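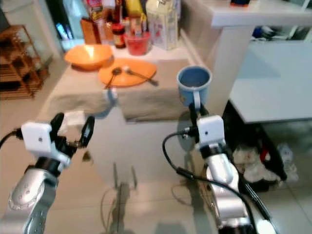
gsarpong
Salamatu says the same thing at our place, that the arms are fine as long as somebody stands next to them. Which makes me ask what we bought them for.

reto_e
Gifty, who is "we"? Canlow, or the contractor?

gsarpong
Canlow, the staff kitchen side. 212 covers at lunch, and in August they told us table clearing would be "shared" with the arms. What's shared is that I do the tables and then go and see why the arms have stopped.

kekeli59
Bit unfair. We've had a pair since spring and my wrists are better for it. Lifting mugs all afternoon is rotten work and I'm not sorry to hand it over.

gsarpong
Handing it over is fine. How many hours did you get after?

kekeli59
Same hours. More of it is wiping down and restocking now.

reto_e
Same hours so far. At Karnonberg they kept everyone on for the trial, then didn't replace the next two who left. No redundancies, so it never showed up as job losses in anything they sent round.

Aba Q
I was at Karnonberg and that's not quite right. One of those two was leaving anyway and the post had been frozen before any arms came in. The rota did get worse though, I'll give you that.

reto_e
Fair enough, I had it second hand.

gsarpong
What bothers me more is the spoons. A mug has a handle, it's a decent thing to grab. A spoon lying across a plate is another matter, and ours gives up or takes the plate and leaves the spoon where it falls. Then it's logged as a table cleared. Our sheet said 414 items last month with no note of who picked the cutlery up off the floor.

kekeli59
Ours has a box for "assisted". Do you not fill it in?

gsarpong
There's no box. I asked for one. They said it would come with the next update.

Aba Q
Get it in writing and keep your own tally meanwhile. Pencil and the back of the rota will do. When they come to decide staffing they'll use their number unless you've got another one.

kekeli59
Agree with that. I still wouldn't go back to doing it all by hand.

gsarpong
Ask me again once they've done the winter rota. Tally starts tomorrow, 7am.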